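Programming by demonstration

Programming by demonstration (also teaching by showing, or learning from demonstration) is a family of methods in which a robot is given a task by example instead of by written code. A person performs the task, or drives the robot through it, and software tries to work out a behaviour that reproduces it. The field's advertising tends to run ahead of its published results, and the term is applied to systems that have little in common.

Methods

In kinesthetic teaching the operator takes hold of the arm and moves it by hand while the joint positions are logged. It suits light arms and slow motions. It suits two-handed work poorly, as one person can seldom guide both arms and watch both grippers.

In teleoperation the operator works from a distance, using a joystick, a headset or a smaller copy of the arm. The recorded motions are ones the robot can physically make. The operator usually feels little or nothing of the contact, however, and many skilled people become clumsy at the controls.

A third approach leaves the robot out of the recording. A person does an ordinary job with bare hands in view of a head-level camera, and the movements are mapped to a machine later. Supporters call this the cheapest source of examples. The mapping is where most of the difficulty has gone, and claims that it is solved should be read with care.

Contact tasks

Fitting a charging plug to a phone is a common household test. The cable is flexible, the port is small, and one hand has to hold the phone while the other brings the plug to it.
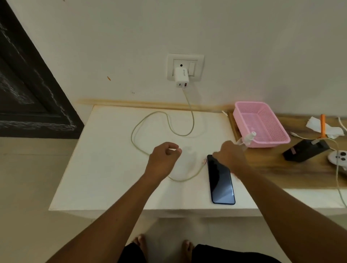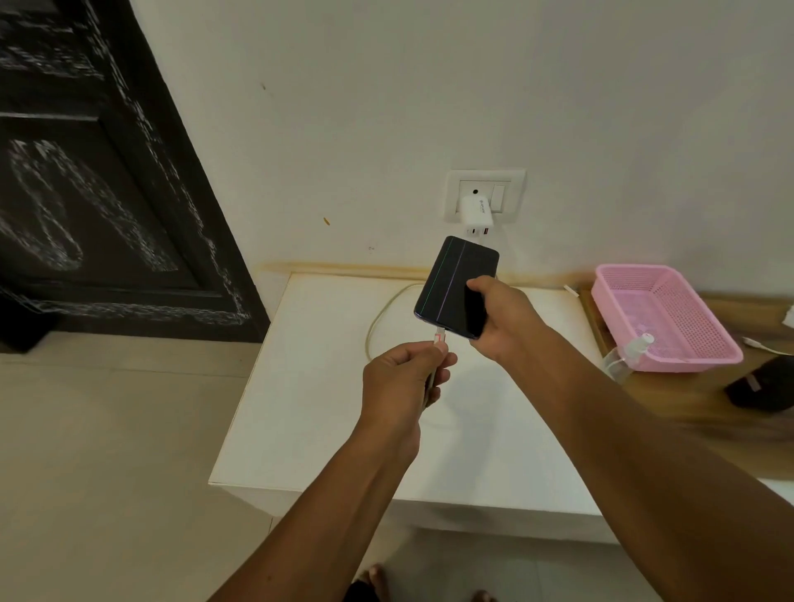

Charging task shown by hand: a dark-screened smartphone and a white cable from a wall charger.

A camera records where the fingers go. It doesn't record how hard they press, and the last few millimetres of an insertion depend largely on that. Fingers and cable can also hide the port from view at the moment it matters.

Evaluation

Reported success rates are hard to compare. In a trial of the Vasero controller at the Anthorpe workshop, written up by Hinata Murakami on Jul 19, 2018, the system was trained on 800 demonstrations and completed 62 per cent of its plug insertions. The phone was clamped in a fixture throughout, a detail missing from the summary that was widely quoted. When the fixture was shifted 10 centimetres the rate fell sharply, and no figure was given for the drop.

Mali Gronow, reviewing the trial for the Prydderch newsletter that December, argued that a robot which needs its workpiece bolted down has been programmed in the old way at greater expense. The Starkura group replied that fixtures were a temporary measure. Its later demonstration, with 2 arms and no clamp, was released as edited video without a count of failed attempts.

See also

Teleoperation
Imitation learning
Teach pendant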